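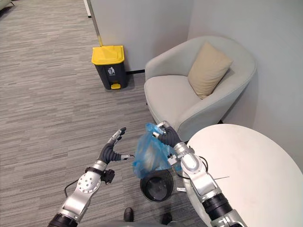
Figure 3. Liner task, teleoperated demonstration. The right hand holds the blue bag closed at the top, over the open wastebasket; the fingers of the left hand are spread.

4.2 Collecting demonstrations for the liner task

The liner task was the hardest of the 4 tasks to teach, and we describe its collection in more detail than the others. A demonstration starts with the bag inside the wastebasket and ends when the bag is clear of the rim and the operator calls the episode done. Thin plastic gives the operator very little to go on. It folds, it lets light through, and its edge is hard to find in the head camera view (Figure 3).

We first tried kinesthetic teaching, in which a person stands beside the robot and moves both arms by hand. Koen Smits and Apolline Chauvin recorded 9 episodes this way before we stopped. The arms could be guided well enough, but the fingers could not be posed at the same time, and the teacher's own hands often covered the bag in the camera view. We kept these episodes for the comparison in Section 5 and left them out of training.

All other episodes were recorded by remote control with the Toller interface. The operator wears a pair of tracked gloves and sees only the head camera stream. Wrist poses are mapped directly to the robot; finger poses are scaled per operator after a short calibration. Operators were told to close one hand on the top of the bag and to use the other as they saw fit. Most used it to open the bag rim or push the film away from the basket wall — a few kept it still through the whole lift.

In total we recorded 1,843 episodes across the task set, of which 758 belong to the liner task. An episode was dropped if the bag tore, if the basket tipped over, or if tracking was lost on either glove. Armelle Millet reviewed every liner episode and marked the moment of first contact and the moment of closure. These marks are used only in the analysis and are not given to the policy.

Two problems came up during collection. Early operators lifted too fast, and the resulting policy copied the speed without the grip. We added a speed limit on upward wrist motion and discarded what had been collected before it. The second problem was depth. With no force feedback, operators tended to reach past the bag and press on the basket. A low tone played on wrist contact reduced this, though new operators still needed a practice session before their episodes were usable.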